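The Hanetti Print

Arlindo Furtado took the 80 bus to his aunt's flat on Thursday with the keys in his coat pocket. The landlord wanted it cleared by the end of September.

Nayara Dantas from next door had already done the kitchen. She had packed the plates and left the kettle out.

"She said you were to have the harbour," Nayara said.

"What harbour?"

"The one in the hall. By Hanetti. She paid 224 for it and never told your uncle."

He had walked past it all his life. Grey boats, a wall, a man with a rope. He took it down and there was a clean square on the wallpaper behind it.

They drank their tea standing up. Nayara said his aunt used to talk to the man with the rope when the lift was broken and she couldn't get out. She called him Batetti. Arlindo asked what she talked about.

"The price of fish, mostly. You, sometimes."

At ten o'clock that night he cleared his own table and laid the frame on it, face down. The wood was paler than he remembered.

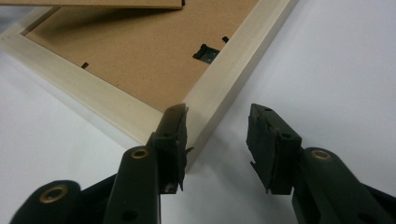 Friday

He rang Nayara before work and asked her how to spell Batetti.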